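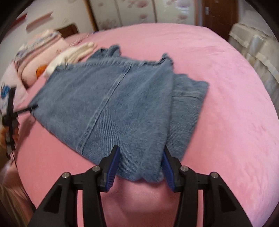
Section 4: Folding and storing jeans and other heavy trousers

This section covers denim, cord and canvas trousers. For jumpers and knitwear, see section 5. For bed linen, see section 6.

The Linell drawer set has two depths of drawer. Jeans go in the deep drawers only. The shallow drawers are meant for shirts, vests and underwear, and a pair of jeans folded to fit one of them will usually catch on the runner above when the drawer is pushed in.

4.1 Before you start

You need a flat surface longer than the trousers. A made bed is the easiest place to work in most homes. A table will do if it is long enough for the legs to lie straight, but hems that hang over the end tend to pull the rest of the garment with them.

Pull the bed cover tight first. On a plush or fleece cover, denim grips the pile and does not slide, so lift the jeans to move them instead of dragging them across. Push pillows and any folded bedding up to the head end.

Check that:

- the jeans are fully dry, including the waistband and the pocket linings
- the pockets are empty
- the zip is closed and the top button is fastened
- belts and braces have been taken off

Caution: Do not put damp denim in a closed drawer. The drawer bases are not vented, and dye from dark jeans can mark both the base and the clothes next to them.

4.2 The basic fold

1. Lay the jeans on their back with the waistband at one end of the bed and the hems at the other. Smooth each leg from the top down with the flat of your hand.

2. Take hold of one leg at the hem and at the hip. Bring it across on top of the other leg so that the jeans are folded lengthwise.

3. Line up the outer seams. If the under leg shows along one side, pull it gently in at the knee until the edges meet. Jeans with a twisted leg seam will never match all the way down. Match the waistband and the hems and leave the middle as it falls.

4. The seat sticks out in a point at the back. Fold this point in so that the long edge is straight.

5. Bring the hems up towards the waistband, stopping 2 cm short of it. This allows for the thickness of the band.

6. Fold once more, in half, for the deep drawer. For an open shelf, fold in thirds.

7. Press down with both hands to let the air out. Turn the folded edge to face you when you put the jeans away.

Note: If two people are folding a large load, let one lay out and smooth while the other folds. Work from opposite sides of the bed and keep finished piles at the foot end.

4.3 Frayed and raw hems

Many jeans are sold with the hem left raw, and older pairs fray with wear. The loose threads catch on zips, on buttons and on the drawer runners, and one snag can pull a thread a long way up the leg.

1. Lay the hem flat and comb the threads downwards with your fingers.

2. Trim only the threads that are much longer than the rest. Use small scissors and cut one thread at a time. Do not pull them.

3. When you fold the legs together, hold each leg a little above the frayed edge, where the cloth is sound.

4. At step 5 of the basic fold, turn the hems under by a hand's width before bringing them up. The threads are then inside the fold.

5. If the waist is torn or ragged as well, turn that end under in the same way and leave out the 2 cm allowance.

Caution: Do not use the Perron drawer clips on a frayed edge. The teeth hold the loose threads and tear them when the clip is opened.

4.4 Loading the drawer

Each deep drawer is 900 mm wide inside and holds up to 28 kg. Denim is heavy, and a drawer can reach its limit before it looks full.

1. Pull the drawer out to the stop.

2. Stand the folded jeans on their long edge, in rows from front to back, with the folded edge upwards.

3. Start at the left and work across. Leave enough room to slide a hand between the last pair and the side of the drawer.

4. Put the heaviest pairs over the runners at each side and lighter ones in the middle.

5. Close the drawer slowly the first time. If it catches, open it again and look for a waistband standing higher than the rest.

If you prefer to lay jeans flat, alternate the waistbands so that the thick ends do not all fall at the same side. Keep flat piles below the line marked on the inside of the drawer.

Caution: Open one deep drawer at a time. The drawer set must be fixed to the wall (section 2) before any drawer is loaded.

4.5 Using the Borance divider

The Borance divider is sold separately and fits the deep drawers only. It keeps upright rows from falling over when the drawer is part full.

1. Empty the drawer.

2. Squeeze the two ends of the divider and lower it in with the felt strip facing down.

3. Let go. The ends spring out against the front and back of the drawer.

4. Slide the divider up to the last pair of jeans. Move it along as the drawer fills or empties.

The spring is rated for 1,000 adjustments. If the divider begins to slip, replace the end caps before replacing the whole part.

4.6 Common problems

Folded jeans spring open. The air has not been pressed out, or the point at the seat was left unfolded. Refold from step 4.

White lines along the folds. This happens with dark or coated denim that has been stored for a long time in one position. Refold in thirds and leave more space in the row. The lines may fade after washing.

Fluff from the bed cover on the denim. New plush covers shed. Brush the jeans with a dry clothes brush before folding, or lay a cotton sheet over the cover while you work.

Drawer will not close. Check for threads wound round the runner. Take the drawer out as shown in section 3, cut the threads away and wipe the runner with a dry cloth. Do not oil it.

Section revised 2019-02-28 by Donnie Innes. Checked by Casimiro Barrios, Skotuvport.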